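Old Dell tower, stripping it down. Memory order?

yayra_kpodo
4 September 2022
Finally got the side off this Dell and I'm loving it — so much room in there! I want to fill the memory slots, but the numbering is weird. Which goes first?
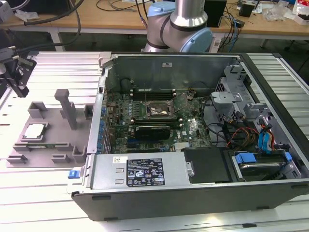
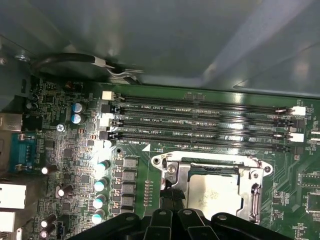

Whole case first, then the memory slots up close.

distavwood31
Oh nice, blue handles on the drive caddy! Your slots read 2, 4, 3, 1 from the top, so start with DIMM1, the one nearest the socket.

Jukix
I'd just try any slot. I've done 300 of these and most boots were fine.

distavwood31
Most, sure. Matched pairs in 1 and 2 still run better, and the manual is free.

Jukix
Fair, but one stick is enough for a first test.

yayra_kpodo
One stick in DIMM1 tonight, then! Hoping for 16 GB in the end. Does the white latch color mean anything?

distavwood31
Usually marks the first slot of each channel. Check the manual for yours, and post how it goes!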